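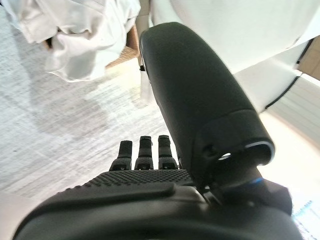

Fingers and thumb, from behind the wrist.

Magnesium glycinate, second batch

The Handis capsules ran out in December, so I moved to the Mulder powder. Both are magnesium bound to glycine. The capsules also contain rice flour and a cellulose shell. The powder has nothing added, and it tastes faintly sweet with a chalky finish.

The label trips people up. A scoop of the Mulder powder weighs 1565 mg, but most of that is glycine. The elemental magnesium is listed on the back panel in smaller type, and that is the figure to compare between brands. Handis prints only the elemental number, 80 mg per capsule, so the two jars look further apart than they are.

I take it at 9 p.m. with water. With coffee it clumped. Taken on an empty stomach it gave me mild cramps for the first 5 days, then none. My sleep log shows no change I would trust. Calf cramps after the long loop out to Prutbridge are less frequent, but I also started salting my food more, and I can't separate the two.

The shop in Mornthorpe stocks the 443 g tub. It needs a dry shelf and a tight lid, as the powder cakes quickly once opened. Next I plan to stop for a month and keep the log going.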